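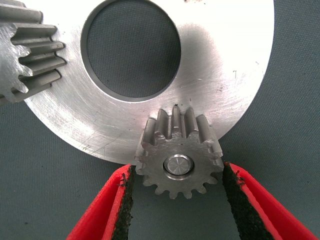 According to one reader who wrote in before this review was complete, the plate in the Letness gear assembly kit marks too easily, and a training department paying for metal parts should expect a better finish.

Home Reviews Training Kits Hand Tools Workshop Contact

Letness Planetary Gear Assembly Kit: Review

The observation is fair as far as it goes. The flat face of the plate shows fine machining rings, and scratches stand out clearly against them under a bright lamp. They do not affect assembly. A department that wishes to display the finished set may nevertheless want to keep one plate aside for that purpose.

The kit is intended for introductory courses in mechanical assembly. The learner places small spur gears over the short pins that stand on a ring-shaped metal plate, adds the remaining parts, and checks that the train turns. It was reviewed over 18 sessions in April at the Roltwood training center, on standard benches covered with a dark cloth. Results were compared with those obtained from the Kos kit, which the center has used for some time and which has plastic gears throughout.

The Letness parts are metal where it matters. The gears have a pleasing weight for their size, and the teeth on our set had rounded tips. The bores slid over the pins without force, provided that the gear was kept level. Learners who tipped the gear as they lowered it found that it caught on the end of the pin, and the usual response was to push. Instructors should correct this early. A gear that has been lifted off and tried again, square to the pin, will generally go down under its own weight.
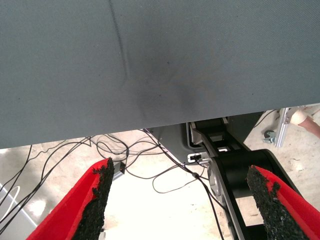

The bench covering deserves more attention than the manual gives it. The manual asks only for a clean, flat surface. On bare tabletops the plate slid whenever a learner leaned on one side of it, and dropped gears rolled to the floor. A heavy woven cloth solved both problems – and also made the small silver parts much easier to find. Reviewers recommend that the cloth be pulled flat before each session. It should be brushed regularly, as lint will find its way into greased teeth.

Storage is the weakest part of the product. The case has a shaped tray, but the wells are shallow and the lid does not press on the contents. After being carried between two rooms, the parts had mixed in every case examined. Letness offers a deeper tray as an accessory, and in the view of this department it should have been included. 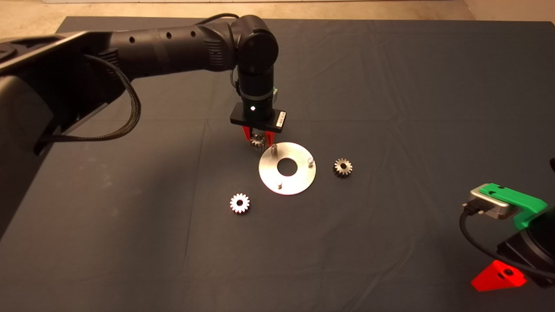 A reader signing as Ukulov asks whether beginners should be given every part at the outset or only those needed for the current step.

The department's practice is to lay out everything. Choosing between a bevel gear and a spur gear is part of the exercise, and learners who receive parts one at a time tend to have difficulty when they repeat the task alone. For very short sessions, the instructor may set the bevel gears to one side.

The written instructions are adequate. The drawings are large and clear, but the order of steps four and five should be reversed, and the parts list uses two different names for the plate.

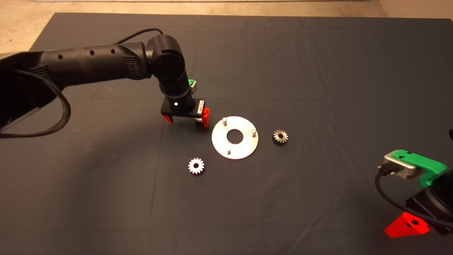
Would the Kos kit not do the same job for less money, another reader wishes to know.

For a single demonstration, it would. For repeated use the reviewers prefer Letness, as the plastic gears in the older kit have worn at the bore and now sit at a slight angle. The Kos case, however, is clearly superior.

The Letness kit is recommended for departments running regular courses, subject to the remarks on storage. Departments ordering for the first time should request the deeper tray with the kit and supply their own bench cloth.

83 shares 18 comments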